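Equipment Planning Assistant (part-time, fixed term)
Vindora Kitchens, posted 15 Apr 2025

We're putting together the buying plan for our first set of hand-held grippers and the clearing robot that will follow them, and we'd love some help! You'd work beside Tyyne Heinonen from now until November, getting quotes from Trellex and Lumbao, trying out loan gear at the bench and keeping the budget sheet honest. Spare jaw pads alone have a line of $430, and we suspect it's too low.

Half the job is at a desk. The other half is at a steel counter with a gripper in your hand, picking up cloths, tissues, squashed bottles and snack packets, then writing down what each tool would cost us to keep going for a year.

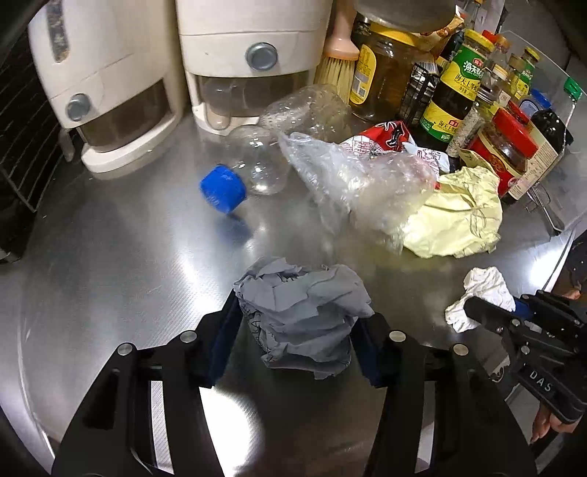 Digby Tomoana would tell any applicant to ask about spares before asking about the sticker price, and to get freight in writing, as the last quote left it off and we had to redo the whole sheet.

You don't need an engineering background. If you've ever organised the purchase of ovens, mowers or library trolleys, you'll know most of it already. Tidy spreadsheets matter, and so does being happy to ring a supplier twice.

Pay is $650 a week for three days, plus up to $1,000 towards a short course of your choice.

Send a page about yourself to Tyyne at the Vindora office.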